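April – minutes by Heloísa Assunção
2 min read

Catstead Hall kitchen users, monthly meeting. Opened 7.10 pm. Apologies from Caldeira.

1. Cutlery. Down to 49 forks after the curry night. Utensils to go back in the wire baskets, not the drawer. 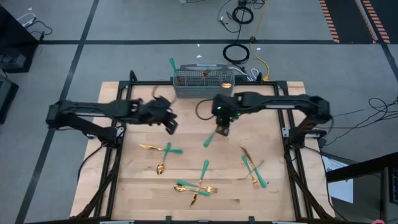
Jida asked wether the op shop could be tried first before buying new. Agreed – limit $28.

2. Hire fee. Stays at $131 a night. Bond to be be reviewed in winter.

3. Floor. Cevwood quote in, $600 for sand and reseal.
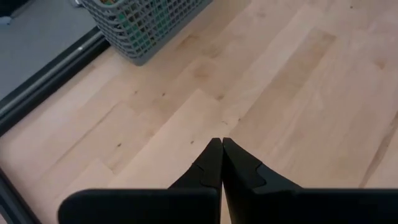
Second quote wanted before we vote. Heloísa to ring.

Closed 8.05.

Recent
Hall key register
March minutes
Curry night thankyous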